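About Mallska

Mallska writes planning and control software for robot arms that work in kitchens.

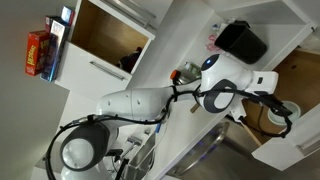
Nélida Ulloa says the arm was never her problem, it was the week she lost each time a shelf moved. Our planner, Busel, is built for that. It checks up to 300 paths before each reach and drops the ones that would snag a cable or clip a door. We started with 2 people and are now 6. Logs and replay tools ship with every license.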